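Storage & Small Repairs > Baskets, Boxes, Bins
Thread: Wicker baskets in pull-out shelving – rim wear and snagging
Posts in this thread: 14 (showing 1–11)

tallowdrawer
Registered user

I am refitting a hall cabinet with open shelves and want rectangular woven baskets in place of drawers. The carcass dates from 1968 and the openings are not quite square. Two questions.

1. How much side clearance do people leave for a wicker basket? Drawer box figures do not seem to apply, as the walls bow outward once the basket is loaded.
2. Is a recessed handle in the long side strong enough for daily pulling, or should I look for something with a separate leather or metal pull?

Contents will be gloves, scarves and a few flat tools. Nothing wet.

plinth_and_rail

Clearance: measure the basket at the widest point of the rim, loaded, then add 10 mm per side. The rim is nearly always the widest part on a rolled-edge basket. Do not measure at the base. Most of them taper.

Handle: a recessed grip is fine if it is woven into the panel and the wire or cane frame runs above it. If the opening was cut afterward and the ends are only glued, it will unravel from the lower corners.

oakum42

Disagree on 10 mm. In an out-of-square opening that is too tight at one corner and you will be shaving the rim every time you pull. I leave 15 mm and accept the gap.

Also consider what is under the basket. Wicker on bare softwood leaves scratches in the first week. Wicker on melamine leaves fewer, but it squeaks.

plinth_and_rail

15 mm per side looks like a mistake in a narrow cabinet. Square the opening with a packing strip instead. It is a half-hour job.

tallowdrawer

The opening is out by 4 mm over its height. I can pack that. Shelf is pine with old varnish.

Has anyone used the Allari baskets? The listing says "natural fiber", and does not say which.

brindle_hasp

I have four of the Allari in the smaller size. Paper cord over a wire frame, as far as I can determine from a broken one. Light, consistent in size, and they do not shed. The drawback is that paper cord does not like damp. One stood against an outside wall from January onward and the base went soft.

For dry gloves and scarves I would not worry about it.

oakum42

Paper cord is not wicker. Sellers should be made to say so. Willow or rattan will take a damp cloth and dry out again without complaint. Paper cord gets fuzzy and stays fuzzy.

brindle_hasp

Nobody said it was willow. The word "wicker" refers to the weaving and has been used for all sorts of material, paper included. I agree that the listing should name it.

shelfpin

On snagging, which is in the thread title but has not been covered. Loose ends inside the basket catch knitwear. Procedure I use on every basket, new or second-hand:

Turn the basket upside down and tap the base.
Run an old nylon stocking over the inside walls and along the rim. It will catch on every loose end.
Snip ends flush with side cutters. Do not pull them.
Any end longer than a finger width gets tucked under the next strand with a blunt needle and a spot of PVA.
Leave overnight before loading.

A cotton liner also works, but it hides the handle opening from the inside and you end up pulling on the fabric. If you do fit one, cut a slot to match the grip and bind the edge.

Felt pads on the base do not last. The adhesive does not bond to a woven surface. Two thin hardwood runners, tied on through the weave with waxed thread, will stay put – mine have been in use for three years and need no attention apart from candle wax once in a while.

tallowdrawer

Thanks. The stocking method is useful, I had been using my fingers and missing most of them.

I have now settled on the type below. Dark brown, tight braided weave, thick rolled rim, grip set into the long side. The weave carries on across the recess, so there is no raw edge where the hand goes. I would fit it long side outward, with runners as described by shelfpin. The other candidate was the Kemeys, which has a cut opening with a plastic surround. I did not care for the surround.
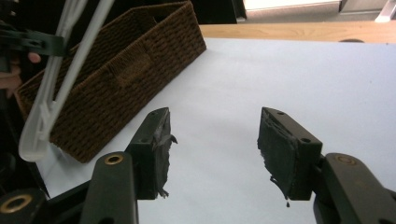 plinth_and_rail: long side outward means a shallow pull and a wide opening, so check your packing strip again before you commit. A wide basket racks more than a narrow one when it is pulled off-center, and a single grip in the middle only helps if people use it. In my experience they grab the rim. Put the heavier tools at the back and the scarves in front and it will track straighter.

oakum42

Heavier tools should not be in there at all. Flat steel edges cut through strands from the inside, and it shows first at the corners. Put them in a tray. Dutora used to make a shallow birch tray that sits inside a basket of that sort, and Clenoretti has something similar in tin. Either will do. Line the underside so it does not rub.

tallowdrawer

The tools are two wrenches and a folding rule. I will use a tray.

One open item: finish. The inside of the old cabinet smells of varnish and I do not want that in the scarves. Is shellac over the old coat sufficient, or does it need to be stripped?

shelfpin

Shellac over is sufficient if the old coat is sound. Clean it, scuff it, two thin coats, leave the doors open for a week. Test one shelf first. If it crazes, strip it.

brindle_hasp

Seconded, dewaxed shellac only. And wax the runners after the shellac has hardened fully, or they will stick to the shelf and lift it in strips.

tallowdrawer

Noted. Will do the bottom shelf first and post the clearance I end up with.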